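Can machines do the housework yet? A thread from my week at the Drurkel workshop in Bralville 🧵

1/ Towels first, as I've got feelings about towels. Fluffy fleece, no fixed shape, corners that hide. Small children manage them and I still think they're one of the best tests going!
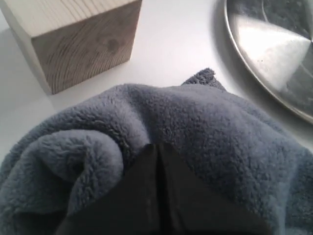 2/ The score so far
We're after 100 tidy folds in a row. Best run to date: 30. I cheered so loudly at 30 that someone came down from upstairs to check on me.

3/ Blocks and dishes
Wooden blocks are lovely. Hard edges, flat sides, they stay where you put them. Steel dishes are meaner (all that shine confuses the depth readings), but Arain, our planning software, is getting much better at guessing where the rim is.

4/ Back to cloth
Grab a fold from above and you might get one layer or 2, and the arm has to feel which. We've logged 3,151 grasps since May and I could happily read through every one of them with a cup of tea.

5/ So, yet or not yet?
For stacking, sorting and wiping down a counter, I'd say nearly. For a full basket of washing, no, you'll be doing that yourself for a good while. Sorry!

6/ Someone asked about shop floors. The folks at Grurnano are trying shelf restocking, mostly boxes and tins, and it's going well. Soft bags of salad, less so.

7/ Fitted sheets next month. Wish me luck, and if you've got a folding method that works on the elastic corners, please send it over.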